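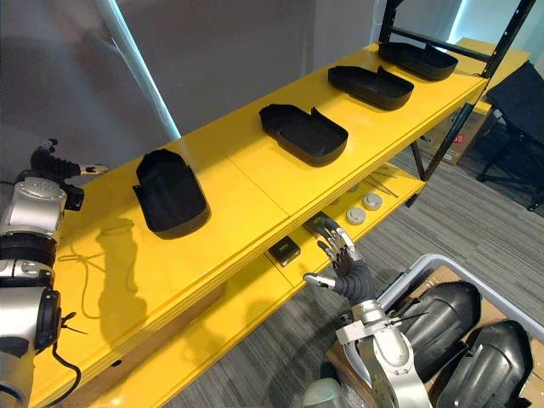

Yellow shelving, top level, with black trays.

Ticket: Label printer skips every other label
Opened by: Eirlys Rowlands, Lindia stockroom
Assigned to: Hamish Quinlan
Status: Closed

Printer at the packing desk started feeding a blank after each printed label. It began after the June change from the old stock to the Grindis rolls. Restarted it twice, same result. Shipping labels from the Polia order screen and plain test labels both do it.

Hamish, 9:40 am
Printed the configuration page. Label length is set to 88 mm and the sensor is set to black mark. The new rolls have a gap between labels and no mark on the back, so the printer can't find where a label ends. Changed the sensor to gap and ran calibration. It fed 3 labels and stopped where it should.

Eirlys, 10:15 am
Better, but the print now sits too low and the last line of the address is missing.

Hamish, 10:50 am
Top offset was still 19 from the old stock - set it to 0 and saved. Also moved the left roll guide in, as the roll had room to wander. Please run a full batch before I close this.

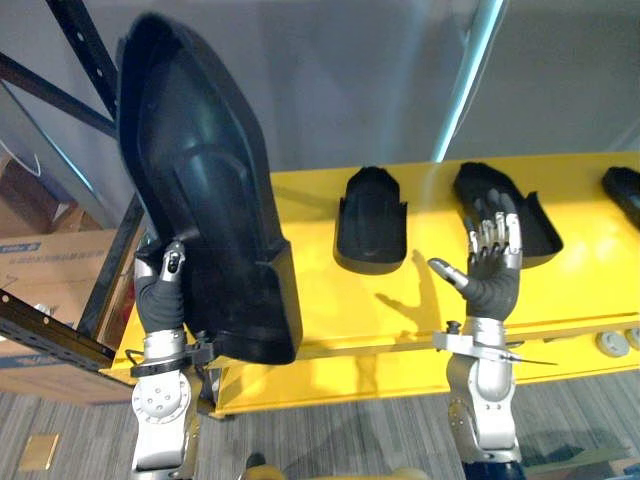 Does the printer need to be calibrated again each time a roll is changed?
Only when the label size or type changes. For a new roll of the same stock, close the lid and press Feed once.

Eirlys, 2:20 pm
Full batch printed with no blanks and the whole address showing. OK to close.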